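Mahfuz Patwary

Month two with the Lornska two-arm kit on the Aler base. A few people asked for notes before they order, so I'm putting them in one thread.

We rent ours. The rental is 412 a week with support included, and there's a 2 week minimum. Buying wasn't on the table for us this year.

Setup took most of an afternoon. The base was fine. The grippers took three tries because the cable guide in the printed manual is for the older wrist. Ask for the October PDF, it has the right one.

Software is called Vodo. You record a task, trim it, tag it, run it back. Trimming is slow on a laptop. Tagging is good and I have no complaints there.

Two-arm tasks are why we picked this kit. One arm holds, the other moves. We had a single-arm Mancuso before and anything soft just slid across the table.

Hard objects have been easy. Boxes, cups, blocks, all of that worked in the first week. Soft goods are where you find out what you paid for.

Current task is a table tennis paddle and its case. The case is soft and the opening folds over on itself, so one gripper has to keep hold of the edge while the other has the handle.

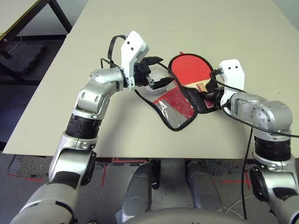 Left gripper on the rim of the case, right gripper on the handle.

We set ourselves 60 runs on this one before changing any settings. I'll post the results when they're all in and not before. Partial numbers have burned me in the past.

Things I'd change: longer gripper cables, a louder stop alert, and a way to rename a task after you save it. I've sent all three to Lornska. They answered the cable one the same day and said a longer set can be ordered separately.

Support has been decent. Chat opens at 7 in the morning and I usually get a person. Phone is slower.

Would I rent again? Yes for soft items and two-handed work. If all you do is pick and place boxes, get something cheaper with one arm.

Questions in the replies please, my DMs are a mess. I'll get to them tonight.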